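Bustby Festival Lantern Kit

Every summer, once the gates open and the first drums start up across the field, there's a moment when the light goes and the whole campsite changes. We made the Bustby lantern kit for that moment. It's been to more festivals than most of us have, and we still get a bit giddy when we hang the first string!

Each kit holds 18 paper lanterns, a 30 metre cord and four ground pegs with looped tops. The lanterns fold flat and pop open with one pull, so you can dress a whole camp before the kettle's boiled. Colours are mixed in every kit - mostly oranges and deep blues, with a green or two if you're lucky.

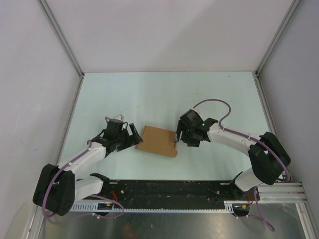 Wumpini Dogbe drew the first lantern shapes for the Quaye night parade, where 2,907 people walked down to the lake carrying one each. We loved the tall, slightly wonky one best and it became the Bustby. The paper comes from Cultex and stands up to dew and a light shower, but do take the lanterns in if proper rain is on the way.

You can write on them too. Bernice Osei runs the wish tent at Plullitz every June and gets people to put a hope for the year on the side before dark (use a soft felt pen, as biros tend to poke through).

Lights are sold separately. Any small battery light with a clip will fit - please, no candles. Spare lanterns come in packs of 4, in a single colour or mixed, and spare cord is sold by the metre.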